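## 5. First run with clothes on the rack

By now both arms should home without complaint, and this is the fun part - real laundry! Leave the speed at 13 percent in Welero for the whole section. It feels slow, but you'll want the time to watch.

1. Tighten the bolts that hold each arm to the mounting bar.
2. Set the clothes rack at the upper left and hang two garments on it.
3. Put the trays down and drop a shirt in front of the yellow one.
4. Load the `hang-and-lift` routine and press **Start**.
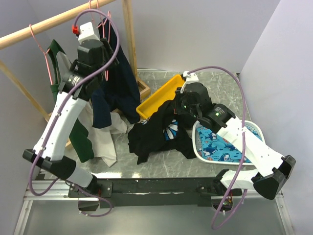

**Shanti Shakya**
*Build lead, Salcedo shared workshop*

With the left gripper up on the navy jacket and the right one down on the black T-shirt, check the purple cables. Each needs a generous loop at the gripper and enough slack to follow its arm all the way up. I love this pose for testing, as it has one arm high and the other low.

5. Pause the routine and look along both cables for tight bends.
6. Resume, then let it repeat 5 times.

> **Caution:** Keep your hands outside the enclosure until Welero shows **Idle**. Paused arms are still powered.

**Note:** If a gripper loses the fabric, raise its grip value from 200 in small steps. Thick jackets like more, T-shirts less.

Error 938 means a wrist motor has stopped answering. Power down, reseat its plug and go back to step 4.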